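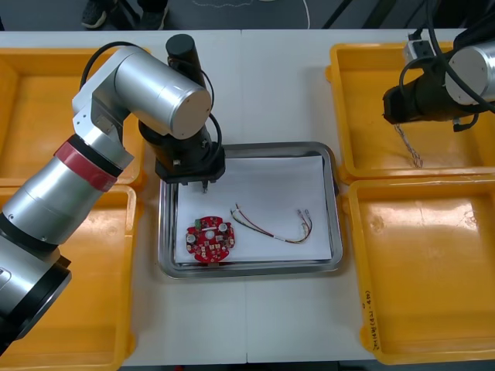
Two robot arms over a steel tray with a red circuit board.

Cold Storage

The withdrawal queue at Dirkow stopped at 22 entries. Catrin Skyrme saw it at the start of her shift and assumed the page had cached. She reloaded it. The queue still held 22 entries, and the oldest was four hours old.

Dirkow was a small exchange. It listed 100 pairs, of which perhaps a dozen traded on any given day, and it kept most customer coins in cold wallets that needed three of five signatures to move. The hot wallet was refilled by hand when it fell below a set level. It had fallen below that level during the night. The refill had been drafted, signed twice, and left.

She opened the signing log. Sekar Nasution had signed first, then Lawal Bashir. The third slot was blank. The remaining keys belonged to her, to Welington Portela, and to Emlyn Bellis, who had founded the company and who rarely signed anything.

"Why didn't you page me?" she asked Lawal on the phone.

"I paged Welington. He was on the rota."

"And?"

"He read the transaction and declined it. He put a note in."

She scrolled down. The note said: Destination does not match. Do not sign. W.P.

She put the destination address next to the one in the procedures document. They were identical. She compared them again in blocks of four characters, as the procedure required, and then read them aloud to Lawal, who had his own printed copy. They were identical on his copy too.

"It matches," Lawal said.

"It matches the document. When was the document last changed?"

The document lived on an internal Gitberg server, with the full history of every line. The address line had been edited in August. The edit was credited to Emlyn Bellis, and the commit message was one word: rotation. Hot wallet rotations were routine. There should have been a ticket for it, and she could not find one.

"Leave the queue where it is," she said. "Put up the maintenance notice."

"For how long?"

"Don't give a time."

Welington was in the small office behind the server room, with his signing device on the desk and the battery beside it. He had not gone home. He had a paper notebook open to a column of addresses written in pencil.

"I write them down," he said. "Every rotation. There was no rotation in August."

"The refills since then all went to the new address?"

"There haven't been any refills since then. Deposits ran ahead of withdrawals until last week. This is the first."

She sat down. The old hot wallet was still the one paying customers. She checked it on the chain and it was nearly dry, which agreed with the queue. The new address had never received anything. It had no history at all. If she signed, 600 coins would be its first entry.

"Who else has seen the notebook?"

"You."

She called Emlyn. He answered from a car, or somewhere with the noise of one. She asked him whether he had rotated the hot wallet in August, and she asked it flatly, as a line on a checklist.

"I'd have to look," he said.

"Your name is on the edit."

"Then I suppose I did. Is it holding something up?"

"The refill. I need the ticket number, and I need a test message signed from the new address."

There was a pause. "Howells set that one up," he said. "The custody people. It was part of the audit. I can get you the paperwork."

"I don't need the paperwork. A signed message takes a minute."

"I'm not at my desk, Catrin."

"Then when you are."

He said that customers were waiting, which was true. He said that three of five was meant to be a safeguard against theft and that it had never been meant to give one tired man a veto. He said she could end the whole thing with one signature. She wrote each of these down with the time beside it – the procedure asked for that as well – and told him she would be at her desk.

Afterward she drafted a second transaction. It moved 3000 units of the smallest denomination from cold storage to the old hot wallet, a sum worth less than its own fee. She signed it, Welington put the battery back in and signed it, and Lawal signed from home. It confirmed in the next block. The old address worked. The keys to it were where they should be.

She then drafted the full refill to the same place and they signed that too. The queue went to 21, then 19, then began to drop faster than the page could redraw. Lawal took down the notice.

The first refill remained in the log, with two signatures on it. A draft could not be deleted by fewer than three people, so she marked it as disputed and copied the whole record to a drive. Welington labeled the drive in pencil and locked it in the cabinet.

Sekar came in for the day shift and asked what he had missed.

"Which document did you check the address against?" Catrin said.

"The one Emlyn sent me," Sekar said. "Nullside. He said it was the new name for the procedures file."

She pulled out the other chair and asked him to find the email.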